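# Gusent arcade hire firm moves to larger depot at Harb

Flakelard Leisure, which rents out pinball tables, air hockey and dance machines for parties and company events, has moved its stock from Gusent to a unit on the Harb trading estate. Bookings reopened on 5th July after a two-week gap while the machines were moved and tested.

The firm had been in its old premises, a former carpet shop on Gusent's main street, for 11 years. The lease ran out at the end of June and the landlord plans to turn the building into flats. Flakelard's owner, Maeve Doherty, said the shop had been too small for a long time and that some of the larger machines had been stored in a barn outside the town.

"We were driving out to the barn and back before we'd even started on a delivery," she said. "On a Friday afternoon in summer that could be an hour gone. Now it's all under one roof and the van backs right up to it."

The new unit has 809 square metres of floor space, a loading bay and a small workshop. The old shop had 400 square metres over two floors, and anything kept upstairs had to come down in a goods lift that took one machine at a time.

Flakelard handled 923 bookings last year, nearly half of them weddings. The rest were mostly school leavers' parties, summer fairs and office events. December remains the busiest month by some way, and the firm is already taking deposits for Christmas parties. Customers who had booked before the move do not need to do anything, as their dates and prices stand.

Delivery charges will change for some people. Addresses in Harb and the villages to the north will now fall inside the free delivery area, while those on the far side of Gusent will pay a small charge that depends on distance. Anyone who paid a deposit under the old terms will be charged the old rate. The new map is on the firm's website and a printed copy can be sent out on request.

The hire periods stay as they were. A weekend hire runs from Friday to Monday, and single evenings can be arranged for venues that have to be cleared the same night. Machines are set to free play unless the customer asks for coins. Most run from an ordinary 13-amp socket, but the firm asks for a separate circuit for each pair of dance machines. Steps are still the main cause of trouble on delivery, and customers are asked to mention them when booking, including single steps at a doorway.

Doherty has also taken on a full-time technician, Tyson Pelletier, who had been repairing machines for the firm on a freelance basis. He will look after the pinball tables, which need more attention than anything else in the stock.

"A video cabinet can go out for months and come back fine," said Pelletier. "A pinball table gets a knock in the van and you've got a switch out of line. I'd like every one of them on the bench between hires, and there's room to do that now."
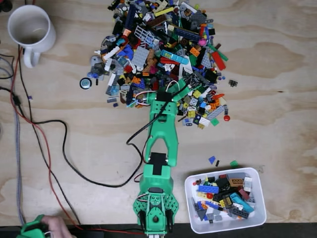
He is also working through a batch of older tables bought from a seaside arcade that closed last winter. Two are ready to go out and should be on the price list by the end of the month. The others need new rubbers and playfield glass, and one may be broken up for spares.

Planning permission for the unit was granted in spring with a condition on hours. Vans may not load or unload before seven in the morning or after ten at night, so machines picked up from late events will stay on the van until the next day. Two residents had written to the council about noise from the access road. Doherty said she had been to see both of them and had given them her mobile number.

The firm spent £2,244 on acoustic panels for the workshop, where machines are tested with the sound on. Booking software from Gomico, brought in at the same time as the move, now shows customers which machines are free on a given date, though orders still have to be confirmed by phone or email.

The depot is not open for casual visits. People planning a larger event – six machines or more – can arrange to come in and try them first, on weekday afternoons by appointment. The phone number has not changed.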